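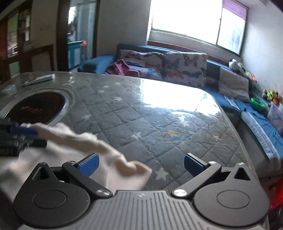 *4 min read*

September 6, 2022

Quick one, typed up on the train back from the Stilis open day in Karkside. Notes are a mess, sorry. Will fix typos later (probably).

What it is: a hand-held gripper. You squeeze, two fingers close, it logs what you did so an arm can be trained on it later. Stilis sells them as a pair, one per hand. We've been using the old Praswood ones at work for ages so I had something to compare against.

Setup was a family home. Good call. Every other demo I've been to was foam blocks on a lab bench. This was a dining table with a glass top and a quilted mat under it, little white stars on the mat, big window behind, toys on the daybed. Glare right across the glass. If a tool copes with that I'm interested.

## The work

Cloth handling, mostly. A white cloth on the table – pick it up, straighten it, fold it, again. Ľubomír Matoušek ran the session and went first, and he makes it look like nothing. Then we got turns.

My turn: bad. First few tries I came in too high and pinched air. You have to get the pads right down to the surface and slide. On glass that feels wrong, you keep waiting for a scrape. Didn't hear one all afternoon. Once I stopped being careful it got a lot easier, and by the end I was folding in halves without swearing.

Two hands is a different skill. Left holds, right moves, and you *will* knock the fingers together. Everybody did. Would of liked ten minutes alone with it first.

## Good

- **Pads.** Blue, rectangular, angled in toward each other. They bite on thin fabric much better than the Praswood tips, which let go if you so much as breathe. They swap out too. I did one in a couple of minutes.
- **Fingers.** Stiff. No wobble at the pivots that I could feel. Plain silver screws on the outside so you can get at everything without taking the body apart.
- **Width.** It's a chunky body but the fingers reach far enough ahead that I could see the gap between the pads the whole time. Big deal for cloth.
- **Trigger.** Light. Springs back cleanly.

## Less good

- Weight. 300 grams was the number in the handout. Fine for one fold. After a long run my wrist had opinions, and thats with a break.
- Battery. Nearly 28 minutes on mine before the warning beep. Short. You can swap packs fast but you'll need a stack of them.
- The ribbed plate in the middle catches lint. Small thing. Fluffy towels made it worse.
- No left/right marking I could find at a glance. I picked up the wrong one more than once.
- Bright light. Asked how the tracking does with reflections off the glass and got "it's better than it was in July." Okay. Want to see recordings before I believe it.

## Price

1315 for the pair, pads included, charger not. Charger extra is cheeky at that price. Praswood is cheaper but you'll spend the difference on replacement tips, we certainly did.

## The day itself

Well run, a bit crowded. Small groups, everyone got hands on, coffee was decent. Talk at the start went long and the Q&A got squeezed. Ibrahim, the software side, got the short end – they raced through the replay viewer and I barely saw the export screen. Couldn't tell you if it handles two-hand sessions properly. I've emailed to ask.

If you go to the next one: wear short sleeves, cuffs get in the pads. And ask to do the cloth early while the packs are fresh.

## Would I buy

One pair, yes, for fabric jobs. Keeping the Praswoods for boxes and cups, they're fine for that and already paid for. Not ordering for the whole team until I hear back on the glare thing and the export.

4 out of 5. Would be higher with a charger in the box.

Will update when Stilis replies.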